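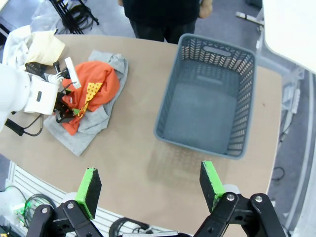 Gray basket, empty, on the tabletop. Orange cloth at left.

Continence supplies and linen checklist, Milum wing
June 2023
Checked by: Siobhán Ó Gríofa

1. Brief stock, all sizes. OK. 414 on the shelf, mediums low. Reorder sent to Bevby.
2. Packs sealed and off the floor. Not OK. Two open packs of large under the sink. Discarded.
3. Size chart posted at each bedside. OK, except room 104. Chart there shows the former resident's waist size.
4. Skin check sheets signed each shift. Partial. Night entries missing initials. K. Mondal to follow up.
5. Barrier cream in date. OK.
6. Soiled bins lidded, pedal working. Not OK. Pedal sticks on the bin by the shower room. Use the spare until repaired.
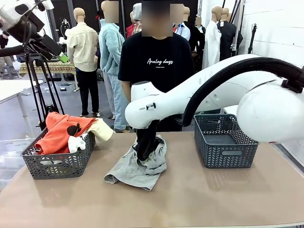 Gray garment between two baskets, orange clothing in the left one.

7. Washable bed pads. OK. Three with cracked backing withdrawn.
8. Glove dispensers filled. OK.
9. Overnight pads kept apart from day pads. Not OK. Mixed on the lower shelf. Relabel.

Items 2, 6 and 9 to be rechecked by L. Keogh before the next delivery.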